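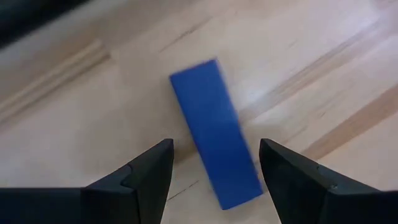 Larysa Hnatiuk

The Drovero is a small streaming box for people who have dropped cable but still want local channels and a recorder. It plugs into the TV over HDMI, takes an antenna on the back, and runs the usual streaming apps next to the over-the-air stations. I have had one on the living room TV since January.

Before this I was paying a cable bill of $122 a month, with the sports tier I never asked for. I kept internet only and bought the Drovero with 1,000 GB of storage. The smaller version has the same tuners and the same remote.

Setup took most of an evening. The box itself was quick, but the first channel scan missed two stations I know I can get. I moved the antenna from the bookcase to the window and scanned again, and they came in. You do have to make an account with Protden, the company that supplies the program guide, even if you only plan to watch live TV. I would have liked a way to skip that.

The guide is the best part. Antenna channels and live streaming channels sit in one grid, and you can hide the ones you don't want. I cut mine from nearly 200 rows to a list I can read on one screen. Scrolling is smooth. The guide goes out 14 days for broadcast channels, less for the streaming ones, and a few of those just say "Programming" for hours at a time.

Recording works well for regular shows. There are 2 tuners, so you can record one channel and watch another, or record both and watch something saved. A third recording at the same hour gets dropped, with a small notice in the corner that is easy to miss. Live sports are weaker. You have to add extra time by hand for each game, and I lost the end of one before I found that setting. It is under Recordings, Options, Padding.

Apps are mixed. The big services are all there and open in a few seconds. My regional sports network is not, so for that I still use the old stick on the other HDMI port. Ndlovu, the free movie service, is built in and can't be removed from the home row. It has a decent number of older westerns and a lot of ads.

The remote is fine. It has real number buttons and a mute button, and no backlight. Volume control worked with my Dallby soundbar after I entered the code from the booklet. The automatic search did not find it.

Picture quality on antenna channels is a bit sharper than what I had on cable. Streaming looks the same as it did on the stick.

The box gets warm but has no fan, so it is silent apart from the drive, which clicks now and then at night. It froze twice in the first month. An update came through after that and I have not had to unplug it again.

I would buy it again for the guide and the recorder. If you mostly watch on-demand shows and have no use for an antenna, a cheap stick will do the same job. Check that your sports channel has an app on it before you cancel anything.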